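We use cookies to remember your settings and see which pages get read. Accept | Manage choices

Peldale Shared Workroom - Minutes of the Saturday get-together, June 25, 2022

Present: Ximena Núñez, Dardo Troncoso, Radka Gashi, Graça Bettencourt and me, Charalambos Tzavaras, taking notes again (my handwriting is to blame for any mistakes). We started at 11 and had coffee first, so really a little after.

1. The table

Most of the morning went on this one! Everybody has an opinion about the table by the window.
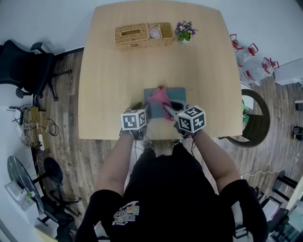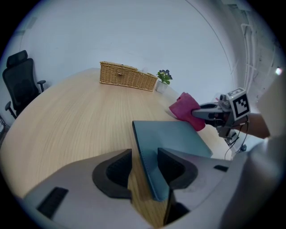

The table, with the pink cloth, the wicker box and the potted plant in both pictures.

Ximena would like the wicker and the flowers to stay along the back edge, so the front is free for folding and wiping. Dardo wanted the tissue box moved to the shelf, but Graça said she reaches for it all day long and that was the end of that. The tray with two compartments stays too. Radka asked what goes in it and we went back and forth for far too long - buttons, clips, spare keys, you name it. Agreed: small things on the left, and the right side is for whatever people find on the floor.

The plant stays as well. I love it and I said so, twice. Radka will water it on the days she's in, and I'll do the others.

2. Cloths

We have 7 cloths on the list and they never seem to be in the same place. Graça suggested folding them in half and then in half again, and leaving them in a stack by the sink. Dardo folds in thirds and isn't going to change (he did offer to refold his own). Agreed: halves. The pink one is for the table only, please don't take it to the kitchen.

3. Cables and chairs

The cables over by the white wall are a tangle and I keep meaning to sort them out. Ximena has a bag of ties left from February and will bring them in. We also talked about whether the round-seat chair belongs with us or with the Adard people next door - Radka will ask them. The office chair is staying put either way.

4. Money

There is 1000 in the kitty. Dardo got a price from Echeverri for new shelving and thought it was steep, so he'll try Gredeo as well before we decide. Graça would be happy with a second-hand shelf and so would I.

5. Anything else

Radka wants a hook for aprons by the door. Yes from everyone! Ximena has a drill. Keys go back to Graça when you leave, even if you're coming back after lunch.

We finished in time to eat. Next meeting to be set once Dardo has his prices.

C.T.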